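Frequently Asked Questions: Clustbridge Student Robotics Program

The following answers are intended for students, parents and guardians, and teaching staff who wish to learn more about the Clustbridge Student Robotics Program. Questions that are not addressed on this page may be sent to the program office at the address given in the footer.

What is the Clustbridge Student Robotics Program?

The program is an after-school course of study in robotics and automation, offered on the MacAulay campus. Students work in teams on one project per term and present the results at the Flanditz Challenge, which is held each December. The program combines taught sessions with supervised workshop hours. It carries elective credit for students who complete both terms.

Who may apply?

Any student enrolled in the upper school may apply. Previous experience with programming is welcome but is not required. Applicants are asked to submit a short statement of interest and the signed consent form of a parent or guardian. Places are limited by the number of workbenches, and a waiting list is kept in the order in which complete applications are received.

How are teams formed?

Each team has 4 members. Students may name one person with whom they would like to work, and the program office will honor that request where possible. The remaining places are assigned by the instructors so that every team includes at least one returning student. Teams may not be changed after the second week of the term except with the written approval of the program office.

When and where are sessions held?

Taught sessions begin at 4 p.m. in Room 606 of the MacAulay building. Workshop hours follow in the same room. Students who arrive late should sign in at the front desk before joining their team. On days when the school closes early, all sessions are canceled and are not rescheduled.

Is there a fee?

There is no fee for instruction. A refundable equipment deposit is collected at the start of the year and returned when the team's kit has been checked in complete. Families for whom the deposit presents a difficulty may ask for a waiver. Such requests are handled in confidence and have no bearing on admission or team placement.

What equipment do the teams use?

Every team is issued the Vora kit, which contains a small two-finger arm, a controller and a set of cables. Laptops are available for use in Room 606 but may not be taken home. Students may use their own computers, provided that the required software has been installed before the second session. Soldering and any work on the power supply must be carried out in the presence of an instructor.

What is this year's project?

The theme for the current year is retail handling. Teams are asked to prepare a system that can locate a boxed product on a store shelf, plan a grasp and place the product in a marked position. The work is divided into 2 stages. In the first, students study how people handle goods on real shelves and build a collection of labeled pictures. In the second, they use that collection to train a recognition model and test it with the Vora arm on a practice shelf.

Why do students record people's hands before working with the arm?

The direction of a reach, the spacing of the palms and the angle of the fingers all affect how a box can be taken from a crowded shelf. Students who have labeled these details themselves are better prepared to write grasp rules for the arm. The view is taken from head height, looking along the wearer's own arms, and the team then marks the hands, the target box and any neighboring items.

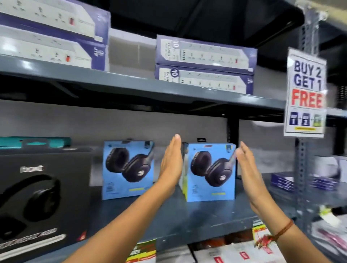
Retail handling project, first stage: both hands reaching for a light-blue headphone box on the lower shelf.

How many pictures must each team label?

Teams are expected to label 2000 pictures by the end of the first stage. Work may be shared among members as they see fit, although each student must complete a portion and sign the labeling log. Pictures with motion blur should be kept — they are part of the exercise — and marked as such in the log.

May students record in any store?

No. Recording is permitted only at locations approved by the program office, and only with an instructor present. Customers must not be recorded, and faces of team members are to be kept out of view. Students must return every item to its original place before leaving the aisle.

How is the work assessed?

Assessment is based on the labeling log, the team's written report and a demonstration to the instructors. A demonstration in which the arm fails to complete the task may still receive full marks if the report explains the failure clearly. Results are sent to families by mail at the end of each term.

Is attendance at the Flanditz Challenge required?

Attendance is expected of all teams. A student who cannot attend should inform the program office in writing as early as possible, and the remaining members may present in that student's absence. Transportation from the MacAulay campus is provided — families who prefer to make their own arrangements should indicate this on the consent form.

Contact: Clustbridge Student Robotics Program Office, Room 606, MacAulay Building | © Clustbridge. All rights reserved. | Back to top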